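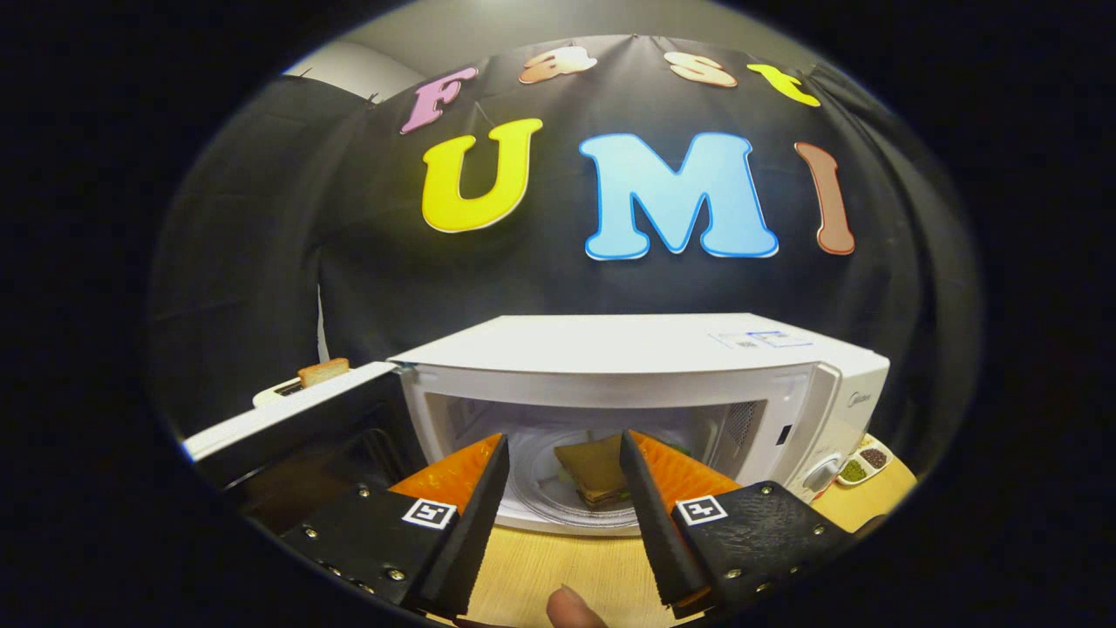 Predenar 剧集字幕与播放常见问题

适用范围:Predenar 流媒体服务的剧集点播部分,包括网页端、电视端和移动端。院线电影单片租赁的规则另见租赁说明页。
最后更新:20/08/2026

一、新一季上线

新一季什么时候可以看?
每部剧的详情页顶部有"上线时间"一栏,按账号所在地区的时区显示。如果该栏为空,说明授权方尚未确认日期,客服也查不到更早的信息。

为什么有的剧一次放出全季,有的每周一集?
排播方式由授权合同规定。目前平台上有三种排播:全季同时上线、每周更新、首播两集后每周更新。详情页"排播"字段写明所属类型。中途改变排播方式的情况只发生在授权方书面通知之后,改动当天会在站内消息中推送给已收藏该剧的账号。

《Marchal》第五季为什么比第四季少一集?
第四季共 9 集,其中最后一集为加长的双集合并版,在部分地区被拆成两集播出,因此某些剧集数据库记为十集。第五季按制作方交付的母版为 8 集,没有删减集。我们不对制作方交付的集数作任何合并或拆分。

预告片里的镜头在正片中找不到,是不是被剪掉了?
平台播放的版本与授权方交付的版本一致。预告片由宣传部门单独剪辑,常在正片定剪之前完成,镜头、台词和配乐与正片不同属于正常情况。

二、字幕

字幕有哪些格式?
点播内容使用两类字幕:文本字幕(WebVTT)和图形字幕。文本字幕可以调整字号、颜色和底框;图形字幕以位图形式叠加,只能开关,不能调整样式。2K 以上的老剧修复版多数使用图形字幕。

字幕比声音早或晚,怎么处理?
按以下顺序操作:
1. 退出播放页,重新进入,从暂停位置续播。
2. 在播放器设置中关闭"倍速记忆"。
3. 如果使用外接音响,在电视的音频菜单中把延迟补偿归零。
4. 仍有偏差时,在播放器中选择"字幕偏移",以 0.1 秒为单位调整,最大可调 5 秒。
偏移值只对当前这一集生效。整季都有相同偏差的,请提交反馈,注明剧名、集数和出现偏差的时间点。

简体和繁体字幕的译名不一样,哪个是官方的?
两者都是。简体和繁体字幕由不同的译者完成,各自有一份译名表,不作自动转换。《Prirum》的人物译名在前两季未统一,自第三季起由字幕主管 Ludivine Hoarau 重新审定,前两季的字幕文件正在替换,替换完成的集数在详情页标有"译名修订"。

什么是"听障辅助字幕"?
除对白以外,还标注说话人、环境音和音乐提示的字幕。名称后带有 CC 标记。辅助字幕与普通字幕不能同时开启。

可以同时显示两种语言的字幕吗?
网页端可以,在字幕菜单中选择"第二字幕"。电视端暂不支持。两种字幕都为文本字幕时才能叠加,其中一种为图形字幕时该选项显示为灰色。

三、画质与声音

夜戏画面太暗,看不清人物。
先确认电视是否开启了节能模式或环境光感应,这两项会压低整体亮度。再确认 HDR 是否正常触发:播放开始后,多数电视会在右上角短暂显示 HDR 标识。如果账号套餐不含 HDR,平台会自动下发 SDR 版本,两个版本的暗部调色不同。移动端可以在播放设置中强制使用 SDR。

错误代码 431 是什么意思?
表示设备的内容保护校验未通过,播放器拒绝下发高清码流。常见原因有:
HDMI 分配器或采集设备不支持 HDCP 2.2;
浏览器禁用了受保护内容;
设备系统时间与标准时间相差过大。
排除以上原因后重启设备。代码仍然出现的,请在反馈中附上设备型号和系统版本。

画面为什么只有 25 帧?
帧率沿用母版。部分欧洲剧集以每秒 25 帧制作,平台不作插帧。电视自带的运动补偿功能会改变观感,建议在观看剧情类内容时关闭。

可以单独调大对白音量吗?
带有"对白增强"标记的剧集可以,共三档。该功能依赖单独交付的对白音轨,没有这条音轨的剧集不显示选项。

四、观看进度与下载

"继续观看"里总有已经看完的剧。
播放到片尾字幕开始处即记为看完。部分剧集片尾后还有附加片段,系统会等到附加片段结束才更新状态。长按该条目,选择"标记为已看",即可移除。

跳过片头的按钮有时不出现。
片头起止点由人工标注。新集上线后的标注时间大约为 60 分钟,此前按钮不显示。每集片头位置不固定的剧,需要逐集标注,时间更长。

下载的剧集多久过期?
取决于授权条款,下载列表中每一集的右侧都显示剩余时间。首次播放后,有效期会缩短为 48 小时。联网后可以续期,续期次数受授权方限制。已从平台下架的剧集不能续期。

更换设备后下载内容还在吗?
不在。下载文件与设备绑定,需要在新设备上重新下载。旧设备请在账号页中解绑,否则仍占用下载名额。

五、防剧透设置

怎样隐藏还没看的剧集简介?
在个人设置中打开"防剧透模式"。打开后,未看剧集的标题、简介和缩略图都会被替换为集数编号。搜索结果和推送通知同样适用。

评论区也受这个设置影响吗?
受影响。评论按集归档,模式开启时,只显示当前进度以前各集的评论。发表者未按集发表的评论会归入"全剧讨论",默认折叠。

演员表会不会泄露后面的情节?
有可能。演员表中包含出场集数,模式开启后该列隐藏,但客串演员的姓名仍然可见。目前没有单独隐藏客串演员的选项。

六、剧集下架与版本差异

看到一半的剧下架了,还能看完吗?
下架时间以详情页标注的日期为准,到期后点播和下载均停止。标注会在下架前至少 30 天出现。观看进度保留在账号中,如果该剧重新上线,可以从原位置续播。

《Uvby》的导演剪辑版和播出版有什么区别?
导演剪辑版只涉及第一季的首集和末集,由导演 Uriel Gallardo 重新剪辑,首集恢复了码头谈判一段,末集更换了结尾配乐。其他集数两个版本相同。在详情页"版本"菜单中切换,两个版本的观看进度分别记录。

为什么同一部剧在两个地区的季数划分不同?
制作方按拍摄周期划分,播出方按播出周期划分,两者不一致时,平台采用账号所在地区播出方的划分。每集详情中的"制作编号"在各地区相同,核对集数时以制作编号为准。

老剧的配乐和以前在电视上听到的不一样。
部分歌曲的授权只覆盖电视播出,流媒体版本由制作方替换了音乐。涉及替换的剧集在详情页底部有"音乐版本"说明。平台没有原配乐版本的母版。

七、提交反馈

反馈需要写哪些内容?
剧名、季数、集数、时间点、设备型号、应用版本。字幕错误请抄录原句,并写明建议的改法。截图不是必需的,受保护内容在多数设备上截图为黑屏。

反馈后会收到答复吗?
系统会发送一个编号,处理状态在"我的反馈"中查询。字幕和译名类问题由字幕组核对,修改后状态变为"已替换",已下载的集数需要删除后重新下载才能看到新字幕。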